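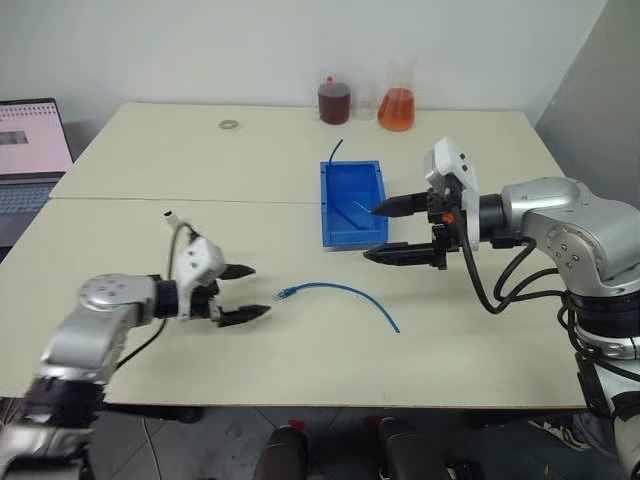

Community Help > Home Networking > Cabling

Fixed cabling to a detached studio: cable category and responsibility for faults

Posted by Hillness Tenants' Association, 27 February 2019

Our association manages a detached studio at the rear of the Hillness property. The wireless signal there is unreliable and members have asked for a wired connection. The run from the modem cupboard would be 93 metres, partly beneath a garden path. We wish to know whether ordinary blue patch cable may be used for the whole distance, and whether the internet provider is responsible for faults on a line of this type. The landlord has given consent in writing, subject to the path being reinstated by June.

Okden Cabling Desk

The recognised limit for a copper Ethernet channel is 100 metres, and that figure includes the patch leads at both ends. Your run is within the limit but leaves little allowance for detours around the building. Stranded patch cable is not suitable for the fixed portion. The correct arrangement is solid-core Category 6 cable, rated for outdoor or underground use and laid in conduit, terminated at a wall socket in each building.
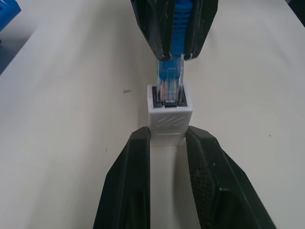
Short moulded leads should then connect the sockets to the equipment. A plug should click when inserted; if the locking tab has snapped, replace the lead. In Australia, fixed cabling that connects to the public network must be installed by a registered cabler, and the association should keep the compliance paperwork with its property records.

As to responsibility, the provider's obligation ordinarily ends at the network boundary point. Cabling beyond it is a matter for the owner or occupier, depending on the lease.

Kuster

Fibre is preferable between separate buildings on account of lightning. We had it done at our premises and it has been satisfactory.

Kostico Residents' Office

We concur with the first reply regarding conduit. Please also obtain the landlord's approval of the trench route before work begins. Ours was refused at first on account of tree roots, and the amended application took 8 weeks.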